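4.2 Mounting the Koltedska wall whiteboard

These steps cover the 2,000 mm and 1,006 mm boards. For the mobile stand, see section 5.

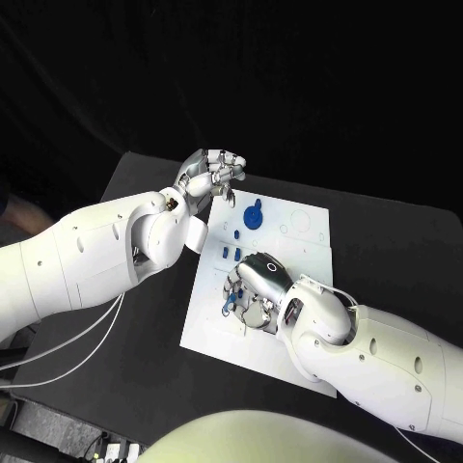
Before you start, check the wall type. The screws supplied suit timber studs only. For plasterboard between studs, brick or concrete, buy the correct anchors from a hardware store.

1. Leave the protective film on the writing surface until the board is up.

2. Find the studs and mark their centres in pencil. Stud spacing varies in older houses, so check each one.

3. Draw a level line at the height of the top rail. For a classroom or office, 2,000 mm from the floor works for most adults. Go lower for children.

4. Hold the top rail to the line and drill pilot holes through the slots.

CAUTION: Check for wiring and pipes before drilling. Do not drill directly above or below a power point or light switch.

5. Fix the top rail. Do the centre screw first, then work outwards. Leave the screws slightly loose until the rail is level — then tighten them by hand.

6. Lift the board onto the rail. The larger board needs two people.

7. Slide the board sideways until it sits in the middle of the rail, then fit the two bottom clips.

8. Check that each side edge is at 90 degrees to the top rail. If it reads 89, loosen the clips and adjust.

9. Peel off the film from one corner.

NOTE: Wipe the surface with a soft, damp cloth before first use and let it dry. Do not use methylated spirits or scouring pads.

The pen tray is packed separately. Fitting is covered in section 4.3.

Revised 31 October 2019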